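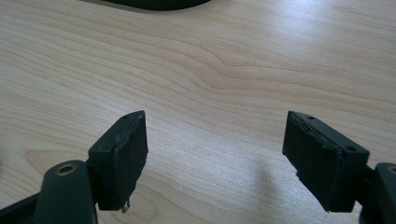

Wilma Hoekstra would like the tables left as plain as possible. In a written remark to the Jorkthorpe Library, she asked that the new reading room tables be kept free of leaflet stands, desk pads and printed notices, so that readers may spread out maps and newspapers and enjoy the grain of the wood. Her remark was among the responses received by the library after it invited residents to comment on the refurnishing of the ground floor.

The library announced on September 19, 2021, that the first stage of the refurnishing is complete. The older tables, many of which had been in daily use since the building opened, have been withdrawn from the reading room and replaced with light-colored wooden tables supplied by the furniture maker Cuypers. The reading room now offers 88 seats at tables, with further seating along the window wall.

According to the library, the choice of a pale wood followed a period of consultation in which 546 residents returned a printed or online form. Respondents were asked to rank table size, lighting, seat comfort and the color of the furniture. A larger table surface was the most frequent request, followed by better light for reading in the late afternoon. The former tables had a dark stain, and a number of respondents wrote that the room felt dim even with all lamps lit.

Nathalie Vanhove, head of public services, said that the library had considered both laminated and solid tops before reaching a decision. "Our readers work at these tables for hours at a time, and they told us plainly that they wanted wood," she said. "The figure of the grain differs from one table to the next, and we asked the supplier not to match them. We are very pleased with the result."

The grain is pronounced on several of the tables, with long, wavy lines and, in places, streaks that bend closely together. The library asks readers to note that such markings are a natural feature of the wood and need not be reported at the desk. Scratches, rings and ink marks should be reported on the day they are noticed.

The following arrangements apply in the reading room until further notice. Drinks are permitted in closed containers only and should be placed on the coasters available at the entrance. Cutting mats must be used for any craft or repair work, and may be borrowed from the information desk without charge. Readers consulting bound newspapers or other heavy volumes are asked to request a foam support. Adhesive tape may not be applied to the table surfaces. Hot equipment, including glue guns and travel irons, may not be used in the room.

Cleaning will be carried out each morning before opening with a damp cloth and a mild soap. The library has discontinued the spray polish formerly used, which left a film on the older tables and drew complaints from readers working with loose papers. The finish on the new tops will be inspected twice a year, and any table requiring treatment will be taken out of service for 3 days.

The withdrawn furniture has been divided between two recipients. The Lekinent Community Hall has accepted the long tables for use in its evening classes, and the remaining pieces have gone to the Ploltier workshop, where they will be sanded and repaired before being offered for sale. Proceeds from the sale will be credited to the library's large-print collection. Residents who wish to be told when the furniture becomes available may leave their contact details at the information desk.

The second stage of the work will begin in December and will cover the children's area and the study rooms on the upper floor. A total of 108 chairs will be replaced during that stage, and the study rooms will be closed one at a time while the work proceeds. Reservations already made will be honored in another room wherever possible, and affected readers will be contacted directly.

Ms. Hoekstra's request concerning leaflet stands has been accepted in part. Printed notices will be moved to the wall panels beside the entrance, and the tables will carry no permanent fittings. A small card showing the table number will remain for the delivery of reserved items.

Comments on the second stage may be submitted in writing at the information desk during regular opening hours.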